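Lurnine food market moves indoors for winter

The Lurnine produce market will move into the former Correa print works in November, organizers said. It will stay there for 16 weeks while the drainage under the square is replaced.

The hall has room for 300 visitors at a time and 4 loading bays at the rear. Stallholders will pay the same rent as before. Peppers, squash and root vegetables from farms near Kornus will be on sale from the opening morning – prices will be set by each grower. 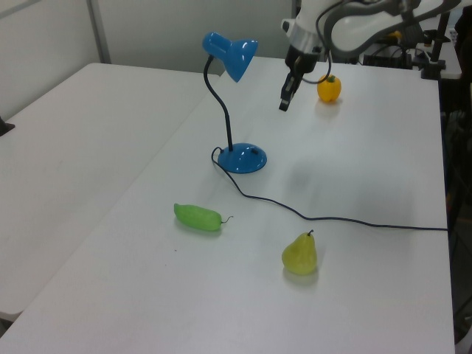 Parking and hours

The market will open at 8 a.m. and close at 2 p.m. Free parking is available in the Tadix lot, which has 343 spaces. The bus stop on the square will be closed during the work, and riders should use the one outside the library.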